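I was halfway through a bag of salt and vinegar crisps when the Trelulano Weekend kicked off on telly last August, and I didn't move for six hours. My tea was beans, eaten standing up during an advert. I'd only meant to watch the opening number!

If you've somehow missed it, the Weekend is the annual live marathon put out by Noiphan, the little channel most of us used to flick past on the way to something else. It began as a variety show in a leisure centre in Brakcombe, with one presenter, a borrowed piano and a man who could whistle opera. Now it fills the whole seafront. There are 21 hours of live telly, a street parade, a quiz, a soap special done in real time (with the wind blowing everybody's wigs about) and a concert at the end that always overruns.

So this year I asked if I could come and watch it from the other side, and to my great surprise they said yes.

I got there at 10 in the morning with a cagoule and far too many sandwiches. The person who met me at the gate was Thitima Yensuk, who has produced the Weekend since its second year and walks faster than anyone I've ever met. She had two phones and a radio on the go and she still managed to ask about my train.

"People think live telly is about nerves," she told me, going up some metal stairs at speed. "It's mostly about lunch. If the dancers don't eat at the right time, your whole afternoon falls apart."

The running order is stuck up on the wall of the production cabin, and it's a thing of beauty, all coloured strips and crossings out. The parade is yellow. The soap is green. Science Hour, my mum's favourite, is blue, and it sits straight after the junior talent final, a slot Thitima fought for because families are already on the sofa by then. The bosses wanted a cookery bit there. I'm with Thitima, though I do like a cookery bit. 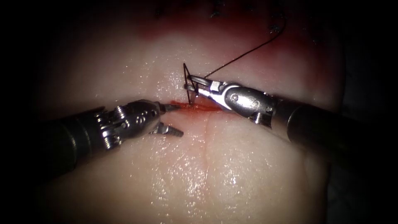
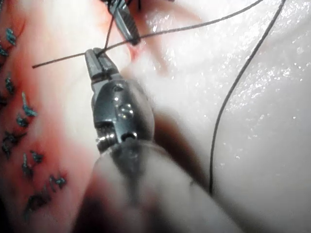
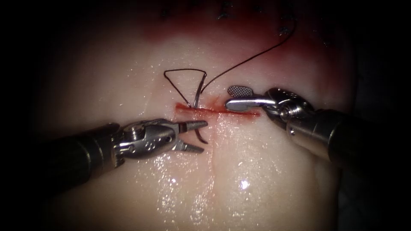
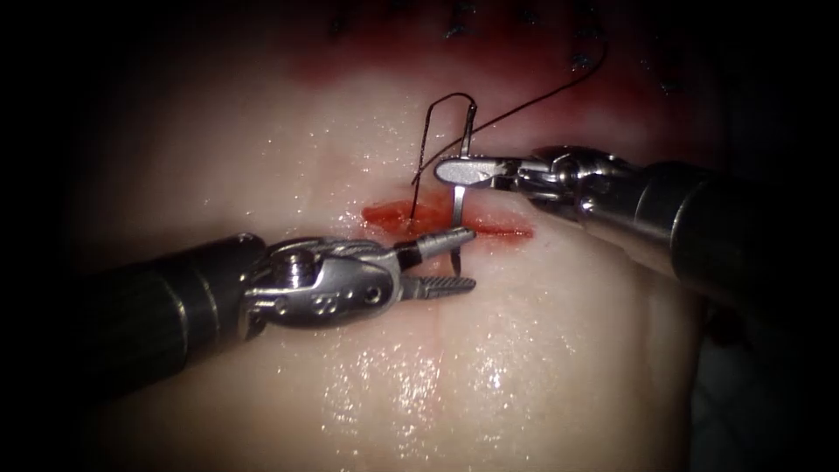 Robotic surgical instruments at work on a tissue pad, with a closer look at one tool's jaws in the second picture.

I sat in on the rehearsal for Faltach, the soap that half my street is obsessed with (the other half are lying). The cast were doing the wedding episode on the bandstand, live, with 1,000 people on the grass who'd won their tickets in a postal draw. They ran the vows four times and each time the vicar came in early. The director, a very calm woman in a bobble hat, just kept saying "lovely, again". On the night he came in late instead, and I honestly think it was better for it. You could hear the crowd holding its breath.

What surprised me most was how much gets decided on the hoof. The parade was running some 10 minutes behind by the time it reached the pier, so a singer I'd never heard of was asked to do another song, then another. She'd run out of her own by the third and did a hymn. My phone was full of messages from friends at home asking who on earth she was. That's the bit a recorded show can't give you, and it's why I'll put up with the dodgy sound and the seagulls.

I did ask Thitima whether it could go on getting bigger. Other towns have been sniffing about, and there's talk of linking up with outdoor screens up and down the coast next time. She pulled a face. "I'd like more toilets first," she said, and then her radio went and she was off down the stairs again.

I watched the closing concert from behind the stage, sitting on a flight case next to a tuba player who was sharing out mints. You don't see much from back there, mainly the backs of knees, but you do hear the floor manager counting everybody down, and when the credits rolled the whole crew cheered and then immediately started coiling cables. I missed my train, obviously. The quiz repeats in the week, if you want to see the team from the chip shop get robbed on the tie-break.

Last updated: August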